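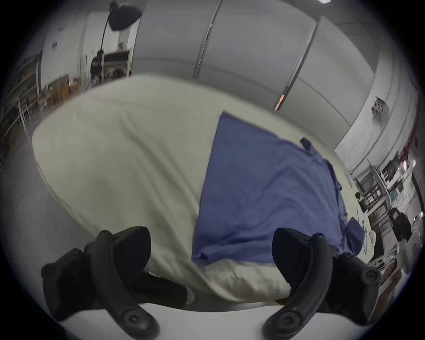 Nouhaila Ezzat
If it's only the collar that goes wrong, the fold is probably fine and you're pressing in the wrong place. Do you button the top button before you start? Post the rest of what you do and someone can help.

Driss Fahmy (original poster)
Okay, the full version. I have a blue button-up that I fold for a drawer, along with the rest of my work shirts. I lay it on a sheet spread over a white table because the bare top is slippery and the shirt slides when I bring the sleeves in. Two things keep happening. The collar gets flattened on one side, and one sleeve works its way out of the bundle so it hangs off when I pick the shirt up. I do not button the top button. I button the second and the fourth. The drawer is 33 cm wide inside. Should I be folding in thirds or in half? And does it matter what's under the shirt?

Nouhaila Ezzat
Button the top one, the middle one and the one nearest the hem. Turn the shirt face down. Fold one side in so the edge reaches the middle of the back, then lay that sleeve straight down along the fold. It should point at the hem and stay inside the body of the shirt. Do the same with the other side. Then fold the bottom up by a third, and again up to the collar. Turn it over.

The sleeve hangs out if you fold it across at an angle and the cuff ends up past the edge. Check the cuff before you make the last two folds.

For 33 cm, measure your shirt after the sides are in. Mine come out at 24, so one goes in each row with a gap beside it for socks.

What's under it does matter. A sheet is okay if you pull it flat first. If it's bunched up you are folding on a slope and one side always ends up longer.

Severin Hämmerli
I just hang mine. Hangers are cheap and you don't get creases.

Aicha Soliman
Not everyone has closet space, Severin.

Agree with the above about the sheet. I use a bath towel, which grips better and is easier to keep flat. On the collar, stand it up before the last fold and don't stack more than four shirts. The bottom one in a tall pile always gets a crushed collar however well you folded it. If your drawer is deep enough, put them in on edge.

Driss Fahmy (original poster)
Buttoned the top one and ran the sleeves straight down. Much better. Will try the towel next.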